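Cable coiling

Cable coiling is the practice of winding a cord into loops for storage. With wired headsets the cord is often wrapped around the headband or the ear cups, a habit that saves space but puts tight bends in the wire near the plug and the cup.

Common methods are the flat coil, the over-under coil and the figure eight. A flat coil suits thin headset cords — it is quick to make and lies well in a drawer. The Astside library lends 80 headsets and keeps each cord in a flat coil with a cloth tie.

Tangles form most easily when a loose end passes through an open loop. They are undone from the free end, without pulling on the cup.
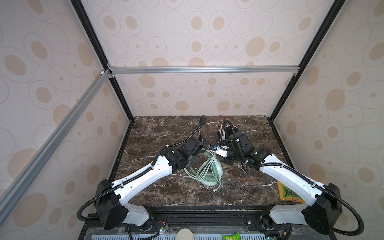 A reader from Orbridge wrote that wrapping had never harmed any cord of theirs, and that ties get lost long before wires break.

See also: Cable tie, Headphones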